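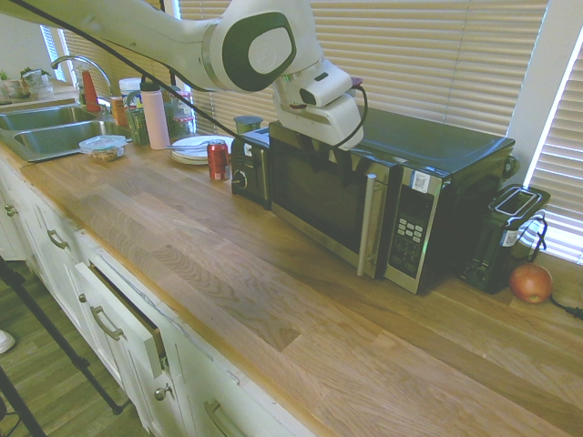
A microwave with a steel front frame on a wooden counter.

Pawlak update and winter notes from Medwood

December 2023

The second batch of the Pawlak mod is in stock at both Medwood counters. The first batch came in November and sold out before most of you had read the last newsletter, so we ordered more this time. It comes as a device only or as a kit with the Plultoletti tank. The kit is the better buy if you don't already own a tank you like.

What's different from the old Pawlak: it now runs to 200 watts on 2 external cells, the fire button sits on the side, and the screen is bright enough to read outdoors. The menu is shorter. Temperature control is still there, but you have to hold the up and fire buttons together to reach it, and the leaflet has this wrong. Severyn Savchuk wrote out the correct steps on a card and there is one in every box we sell. If you bought yours in November and didn't get the card, ask at the counter.

Two people have asked about the rattle. The battery door on the first batch had a little play in it. The new ones have a stiffer latch. We can swap the door on an older unit, no charge, while the spare doors last. Bring the whole device - the doors come in different colors and we would like to match yours.

Cells are not included. Please buy them as a married pair and keep them together, charging and discharging both at the same time. If the wrap is nicked, stop using the cell and bring it in. Liviu Neagu rewraps on the spot at the Medwood Road counter and it takes a few minutes. Cells with dents go in the recycling tub and don't come back out.

The Plultoletti tank takes the same mesh coils as last year's version. Prime a new coil with a few drops and let the filled tank stand for ten minutes before the first puff. Start low and work up. Most of the burnt coils that come back to us were run near the top of their range from the start.

Also in this month: the Ellell pocket charger, with a 900 mAh cell inside. It will not refill a full-size mod and we don't suggest trying. It's meant for the small pod devices and does fine with those. There are 20 of them, all gray, and no date yet for more.

Bianca Ene is clearing the old drip tip drawer. Anything in it is free with a coil purchase. Most are 510 size, a few are 810, and they aren't sorted.

Holiday hours are posted on the door at each counter. Mail orders are packed by Hauwa Jibrin as usual, and an adult has to sign for every parcel, so please use an address where someone will be home. Proof of age is needed at the counter too, including for regulars.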